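The Last Bus to Pukgate

My mother left me a key and a bus ticket. The ticket was old, and on the back she had written the number 926 and nothing more. She was not a woman who explained. When I was a child she would say "Eat" or "Sleep" or "Coat", and these three words were enough to raise me.

The key was for the house in Pukgate, where she was born and where I had been only once, at the age of seven. I remembered a stove, a dog that did not like me, and a smell of apples coming from under a bed. My aunt had lived there until April. Now the house belonged to me, and a man from the town office had written two letters asking what I wanted to do with it.

I wanted to sell it. I told this to everybody at work, so that they could agree with me, and they did.

On Friday I took the train to Skarus and waited for the bus in front of the station. There was a café called Juna with three tables, and I sat at the one near the door and drank a tea that was too strong. The woman behind the counter asked where I was going. When I told her, she looked at my shoes.

"You have family there?" she asked.

"I have a house there," I said, and I noticed that I had said it with some pride.

The bus came late. I was the only passenger after the sugar factory, and the driver turned off the lights in the back to save them, or to save me from looking at the seats. I held the key in my hand inside my pocket. It became warm, and after some time I could not feel it any more.

I thought about my mother making this same trip in the other direction, at nineteen, with a suitcase which she later used for winter blankets. She never told me if she cried. I think she counted her money, and then counted it again. Her sister had stayed at home to look after the animals, and for the rest of their lives they sent each other cards with very little written on them. The weather was good. The cow was sold. I found all of them in a shoe box, tied with kitchen string, in the right order.

The driver let me out at the Zarei bridge, because the bus did not go up to the village any more. From there I had to walk. I was angry for the first part of the way, and then I forgot to be angry, because I was trying to remember the name of the dog.
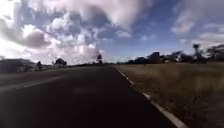
You should not sell to the first one who asks, the neighbor told me over the fence, before I had even put down my bag. She was very old and had a bowl of beans in her arms. The first one always wants only the land, she went on, and he will pull down the stove with his own hands. Your mother would come back from the dead for that stove.

I said that my mother had never spoken about a stove.

"No," she said. "She would not."

I asked her if the number 926 meant something to her. She put the bowl on the fence post and thought about it for so long that I believed she had forgotten the question. Then she said that it was the number of bricks. The two sisters had carried them up from the river in one summer, when the old stove cracked, and my mother had written down every load on the wall of the barn.

The key did not turn at first. I had to lift the door a little with my knee, and I did this before I thought of it, as if somebody had shown me how. Inside it was cold and there was no smell of apples. I sat down on the floor in front of the stove with my coat on, put my finger on the lowest brick in the corner, and began to count.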